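Stop Hiding the Planner's Bad News

Opinion

Most of the robot software I have worked with is polite. Ask it to move an arm to a place it can't reach and it will try, for as long as you let it, and then return a status that says the plan failed. It won't tell you which joint ran out of room or which object was in the way. You get a word, and the rest is up to you.

I think this is the biggest waste of time in our field, and I think it is a choice. The planner knows more than it says. At the moment it gives up, it has a list of every pose it tested and every contact it rejected. We throw that list away because the interface was written years ago to hold a success flag and a path.

I spent part of last winter on a two-arm snack packing job at Drekel. The task sounds simple: take things from racks and baskets and put them on a tray. We had 200 logged failures by the end of December. Jasper Koster, who wrote most of the perception code, was sure they were planning failures. I was sure they were perception failures. The logs could not settle it, so we argued for most of a month.

Then Tegan Brunton changed the planner wrapper to keep the last 5 rejected poses and the name of the object each one hit. It took her an afternoon. The answer was dull and a little embarrassing for both of us. Many of the rejections named a clear rack that perception had placed a few centimeters too far forward. The planner was right to refuse. The map was wrong, and only the planner had noticed.

There are fair arguments against what I am asking for. Keeping rejected poses costs memory. It slows the loop a little, and on a machine with a tight control cycle a little can be too much. The people at Clikimeo, who sell a planner of their own, told me their customers don't want more output, they want fewer failures. I understand that, but I don't see how you get the second without the first. Somebody has to read the failures, and that person needs something to read.

The other objection is that better learned policies will make planners go away. Maybe so. I have used two of these policies, and they say even less when they stop. A gripper drifts over a basket and waits – and the log shows a row of joint values. If anything, the case for recording reasons is stronger there, even if the reasons are harder to get at.
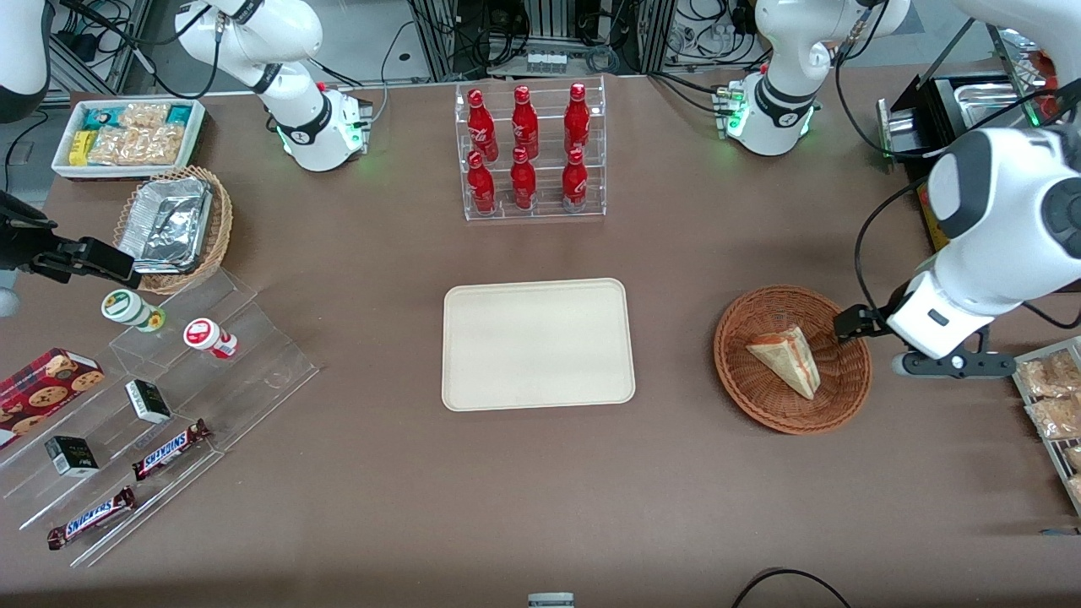 Should the planner and the perception system share one log?
They should, with one clock. Two logs with two clocks will drift apart, and you will spend your time lining them up by hand.

De Graaf, the small shop that maintains our simulator, now writes both streams to a single file, and I would not go back. Each failed plan sits next to the object list it was computed from. When Jasper and I disagree now, we open the file, and it usually takes a few minutes.

My request to anyone who writes these tools is modest. Add a field for the reason. Fill it in with whatever you have, even if it is ugly. The team at Voltulholm has done this since their first release, and their error messages are long and badly formatted. I read every one of them.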